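Tenham Bag Library
Minutes of the winter meeting, February 5, 2022

Present: Solange Nguyen (chair), Haziq Pasaribu (minutes), and a great turnout from both the sewing table and the lending desk. Apologies received from the Urkness branch, who were snowed in.

1. Minutes of the last meeting
Read and approved with one fix: the shelf labels were printed at Karppinen, and we had it down as Zomville. Sorry, Karppinen!

2. Lending report
Solange reported 597 loans over the past year, our best yet by a long way. Day packs and small zip bags go out the most, and the big duffels pick up again before school trips. 57 bags are out at the moment and 2 are overdue. Haziq will call both families this week. No late fees, as always.

3. Money
The balance stands at $2,527 after the thread and zipper order. Everyone was happy to keep $500 back for spring repairs. The rest stays where it is until we know what the new shelving costs.

4. Sorting the donated bags
This took up most of the meeting and was a lot of fun. The Zomville drop-off brought in such a good mix that we want to get it onto the shelves as fast as we can. We talked through how to check each bag and agreed to go zipper first, then seams, then lining. If a zipper sticks, rub a little candle wax along the teeth and run it back and forth before deciding it needs replacing. A surprising number come back to life that way, and it saves the sewing table hours.

Haziq made a strong case for the bright bags. Kids go straight for them, and parents love being able to spot one across a playground. The yellow-green with the black zipper got a lot of love around the table, and we agreed that colors like that should sit at the front of the shelf where people see them from the door.

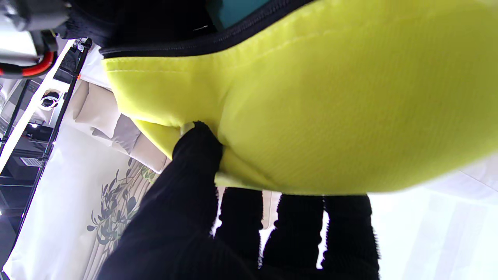
There was a longer discussion on mesh. Solange pointed out that mesh panels snag on the hook side of Velcro, so bags with mesh should be stored zipped up and kept away from anything with Velcro straps. Agreed. We also agreed to stop folding the soft fabric bags flat. They hold their shape much better with a bit of scrap cloth inside, and we have plenty of scrap cloth.

Washing: hand wash only for anything with a coating, cool water, hung open to dry. Solange will write this up on a card for the sink.

Action: Haziq to sort the shelves by color. Solange to do the sink card and bring more candle stubs.

5. Repair day
We would love to hold another one in April. Last year's was packed and people are still asking about it. Urkness has offered two sewing machines and will bring their own extension cords. Date to be settled by email.

6. Any other business
The tag gun is out of tags. Haziq has a spare box at home.
Someone left a blue umbrella after the last meeting, and it is on the hook by the door.

Meeting closed at 8:40. Next meeting after repair day.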